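Foro Fellodthorpe > Manipulación > Pinzas y efectores > Averías

La trayectoria salta al pasar la pinza manual sobre una hoja blanca

Publicado por rdelta_sur
Etiquetas: odometría visual, pinza manual, Kusmont, Molier 6

Uso una pinza manual Kusmont con cámara integrada para registrar demostraciones de recogida de papel. Las trayectorias se reconstruyen con Molier 6 y se reproducen después en un brazo Kröger. El problema aparece en la fase de aproximación: cuando la pinza baja hacia la hoja, la posición estimada se congela durante unos fotogramas y luego salta. En el peor registro se perdieron 215 fotogramas seguidos.

El salto no lo detecta el conversor. Al reproducir esa trayectoria en el brazo, la consigna dio un escalón en Z y los dedos golpearon la mesa. Paró por límite de fuerza, sin daños en la brida, pero uno de los dedos quedó desalineado y hubo que volver a calibrar la apertura.

Comprobado hasta ahora:
- Calibración intrínseca repetida, error de reproyección normal.
- Inercial con marcas de tiempo correctas, sin huecos.
- Exposición automática activada.
- Sobre una mesa con objetos el fallo no se reproduce.

¿Es un defecto de la cámara o de la configuración? ¿Hay forma de que el conversor rechace estos tramos antes de mandarlos al brazo?

2 respuestas

ejes_y_husillos
A mí me pasó algo parecido y era el cable USB. Cámbialo por uno corto y prueba. También puedes bajar la velocidad del brazo al 10 % o así, que el golpe será menor.

Comentario de rdelta_sur: El cable ya está cambiado. No faltan fotogramas en el vídeo, lo que falta es la pose.

umbral_bajo
(Respuesta aceptada)
No es la cámara. Una superficie blanca, mate y sin marcas no da puntos característicos. Conforme te acercas, la hoja ocupa más imagen y los puntos útiles quedan en la periferia, donde además la distorsión es mayor. Si a eso le sumas que los dedos tapan la parte inferior, el estimador se queda casi solo con la inercial, y la inercial de una pinza manual deriva enseguida. El salto que ves es la relocalización.

Pasos, en este orden:

1. Enmascara los dedos y el soporte en Molier. Se mueven con la cámara, y si el detector saca esquinas de ahí las interpreta como puntos estáticos y frena la estimación. La máscara debe cubrir los dedos también en apertura máxima.

2. Fija la exposición. Con la automática, la hoja manda sobre el resto y el entorno oscuro pierde contraste justo cuando más falta hace.

3. Sube el máximo de puntos por fotograma de 200 a 400 y baja el umbral del detector. Revisa después que los puntos nuevos no sean ruido sobre el papel.

4. Haz el mapa antes de grabar, con un barrido lento del entorno y la hoja ya colocada. No muevas nada entre el barrido y las demostraciones.

5. Activa el rechazo por pérdida de seguimiento. Viene desactivado. Con un límite de 6 fotogramas consecutivos sin pose, el tramo se marca como no válido y no se exporta.

Aparte de lo anterior, el brazo no debería aceptar un escalón así. Pon un límite de incremento por ciclo en el controlador, independiente de lo que entregue el conversor. El límite de fuerza actúa cuando el contacto ya se ha producido. La primera reproducción de cada lote, en vacío y con la mesa despejada.
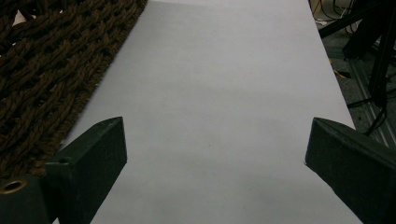 Añadido por rdelta_sur, autor de la consulta, en septiembre

Pongo la vista de la pinza con los dedos abiertos sobre el papel. Toda la textura aprovechable está fuera de la hoja: la estera trenzada marrón a la izquierda y, a la derecha, el perfil de aluminio, las patas del soporte y los cables. Entre los dedos no hay nada a lo que engancharse.

Aplicados los puntos 1, 2 y 5. La máscara anterior dejaba fuera el bloque de montaje, con su anillo de latón, y el detector sacaba puntos del borde del anillo. Corregida la máscara, el seguimiento aguanta casi toda la bajada. Queda alguna pérdida corta al final, que el rechazo marca bien. Los cables sueltos no los cuento como referencia fiable para el mapa, porque cualquier roce los mueve.

Pendiente el límite de incremento en el Kröger. Hasta que esté puesto no vuelvo a reproducir.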